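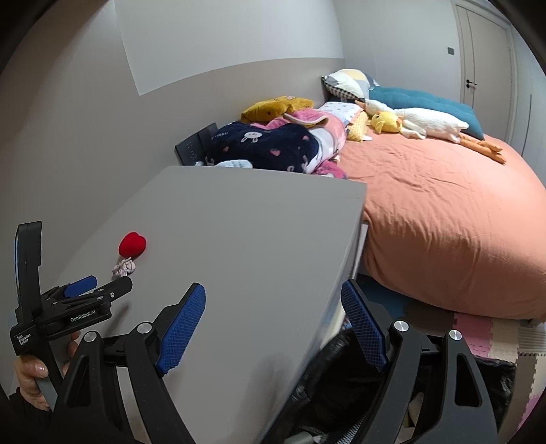 4.2 Effect of the sourdough stage on crumb and crust

The second part of the study deals with the sourdough stage, where the recipes collected in Alton differ most from each other. All the recipes ask for a rye starter, but the time it should stand is given in many ways. Some say "overnight", some say "until it smells sour", and a few give no time. For a reader who bakes this bread every week such wording is enough. For the home bakers in our study, most of whom had never worked with rye before, it was the main source of uneven loaves.

We kept the flour the same in every bake. The dough contained 70 per cent whole rye flour from the Partanen mill, and the rest was white wheat flour sold under the name Firneck. Water was 80 per cent of the total flour weight. This is a little drier than several of the written recipes, which were made for flour ground more coarsely. In our first trials the wetter doughs could not be shaped by hand and had to be baked in tins, while the free-form loaf is the traditional one in the district. We therefore chose the drier dough and accepted that it would rise a little less.

The starter was refreshed in the evening and left in a covered bowl. Each household used either a short stand (six hours) or a long stand (twelve hours), and the bowl was kept in one of two places: on the kitchen counter, or in an oven with only the lamp switched on. Temperature was read with a Trotix probe pushed into the middle of the starter. In the lamp ovens it was sometimes as high as 35 degrees, which is warmer than we had planned. We did not remove these bakes from the results, as many home bakers use the same method and will meet the same problem.

In total 334 loaves were judged. Judging was done on the day after baking, when the loaf had rested in a cloth, as rye bread cut too early gives a sticky crumb whatever was done with the starter. Two judges cut each loaf in the middle and gave marks for the evenness of the crumb, stickiness, sourness and thickness of the crust. They did not know which stand had been used.

The long stand on the counter gave the most even crumb. The slices held together well when spread with cold butter, and the judges seldom wrote "gummy" in the remarks. The short stand on the counter gave a milder bread, but the lower part of the loaf was often dense, with a moist line just over the bottom crust. Several households liked this bread better for its taste, although the marks for crumb were lower. We come back to this difference in Section 5.

The warm places behaved less clearly. With the short stand the result was near that of the long stand on the counter, and it would be a practical choice for somebody who wants to bake the same evening. With the long stand the starter had often risen and fallen again before it was mixed into the dough. These loaves spread flat on the tray, the crust was pale even after the full baking time, and the sour taste was described as sharp. 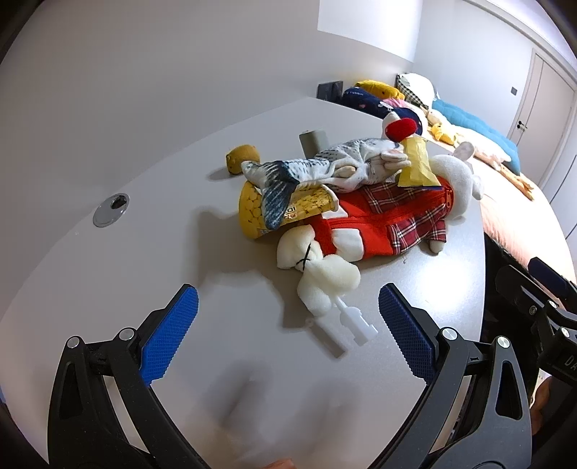
A pale crust is usually explained by a lack of sugar at the surface. When the starter has been left too long in a warm place, much of the sugar has already been used and less remains to brown in the oven. We did not measure sugar directly, so this explanation stays open. It does agree with one small observation. Four households added a spoon of dark syrup to the dough by their own decision, and their loaves browned normally, also after the long warm stand. These four are marked separately in Table 3 and are not part of the averages.

Salt had less effect than we expected. It was always added with the final dough and never with the starter, and the small differences in weighing between households could not be seen in the marks. Caraway was left free. Bakers who used it tended to call their bread more sour, but the judges did not give those loaves a higher mark for sourness.

There are some limits to these results. The flour came from one harvest and one mill, and rye changes more from year to year than wheat does. The kitchens were also different – some had gas ovens, in which the bottom heat was difficult to control – and we could not separate the effect of the oven from the effect of the baker. Finally, all baking was done in November, when the kitchens were cool at night. A long stand on the counter in summer may behave more like our warm long stand, and we would not recommend the twelve hours without a check of the room temperature.

For the wording of recipes we suggest that the time is given together with a sign the baker can look for. The most useful sign in our bakes was the surface of the starter: it should be domed and full of small cracks, and it should not yet have begun to sink in the middle.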